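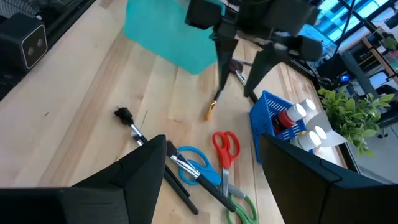

Art supplies on the bench, wrist camera on one arm. 22nd April.

Build thread for the two-arm tidying setup at the Plelley shared workshop. A few people asked where it had got to, so I'll put it all in one place and add to it as I go.

Short version: two arms, one bench, kids' art class leftovers. The arms have to pick up brushes and scissors and put them in the right tub. The bench is shared, so everything has to come off it again by the time the leather people want it.

I started in February with one arm on a clamp. The clamp was fine for slow moves. Any time the arm stopped quickly the whole thing nodded, and the fingertip position would be out by a few millimetres. I bolted it through the bench in the end, with permission and a steel plate under the top.

Second arm came from Tadhg Hayes in Altdale, who had built the same model and lost interest at the wiring stage. One shoulder joint had a stripped gear. Printed replacement lasted a day. Bought replacement has been good so far.

Fingers are printed, matte black, bevelled on the edges so they can get down beside something lying flat. I went through 9 versions. The early ones were too blunt and pushed a brush along the wood until it rolled off the bench.

The current shape comes to a point at the tip. Good for handles. Not so good for anything round, but I'll deal with that later.

Every arm carries a small camera at the wrist. I tried doing the lot from one stereo camera at the side of the bench and it worked until the arms got in the way of each other, which they do constantly. With the wrist view you get your own fingers in the bottom corners all the time and that's useful as a reference. If they shift in the picture, a screw has come loose.

Scissors are the hard part. A brush is a stick. Scissors open up when you lift them by one loop, and then they swing and catch on whatever is underneath.

What I do now is close on the pivot if it can be seen and skip that pair if it can't. Skipping is allowed. It comes back round after the brushes on top have been moved.

Colour helps more than I expected. Red, blue and green handles are easy to tell apart. Black brush handles on pale wood are easy too. A black brush handle under a black gripper finger is not, and I've had the software decide that a finger was a brush and try to pick it up with the other arm.

Fixed that one by masking the fingers out. It's a plain mask, drawn by hand, one for each camera. Anyone who changes the fingers has to redraw it, so I've written that on tape on the arm base.

Tubs: a turquoise bin and a blue basket with holes in the sides. The basket is the worse of the two because the gripper tips go through the holes if it comes in low. I've raised the approach by 2 centimetres and it hasn't snagged since.

The little bottles with white caps stay in the basket for now. I'm treating them as off limits until the grip force is sorted. There's no force sensing on these fingers, only motor current, and motor current is a rough guide at best.

Numbers, for those who like them. I've logged 481 picks on the present fingers. I'm not going to quote a success rate yet because I kept changing the lighting partway through and the sessions don't compare.

On lighting – the big window is a nuisance. Daylight goes blue in the afternoon and the metal on the brushes and the scissor blades throws glare straight into the lens. I've asked about a blind. Meanwhile I run the exposure fixed and put up with a dark picture in the corners.

Someone asked about the controller. It's an old desktop running a scheduler called Pai, which Halyna Nechyporuk wrote for her plotter and let me pull apart. It only does one thing I need: it stops both arms from being told to go into the same space. Each arm asks for a zone, gets it or waits.

Waiting looks dull. One arm hangs over the bench doing nothing while the other fusses with a brush. I had a go at letting them overlap and they knocked elbows, so it's back to zones.

Cost so far, not counting the desktop I already had: more than I told myself in February. Most of it went on motors and on cable chain. Brackets I cut from offcuts out of the scrap rack at Dokerley, which lets you fill a bucket if you ask at the counter.

Things I would do differently: bolt the base down on the first day. Label both ends of every cable. Buy the good connectors. Put the emergency stop where a person standing at the front of the bench can reach it, as mine was on the wall side for far too long.

Next job is softer tips. I've got a sheet of silicone and a sharp knife. After that I want 100 picks in a row with no change to the code, lights or fingers, just to have one clean set to look at.

Also moving the plant along before it gets an elbow in it.

If you've got a cheap way of sensing grip force on a printed finger, reply here. I've seen the one with the foam and the foil and I couldn't get a steady reading out of it.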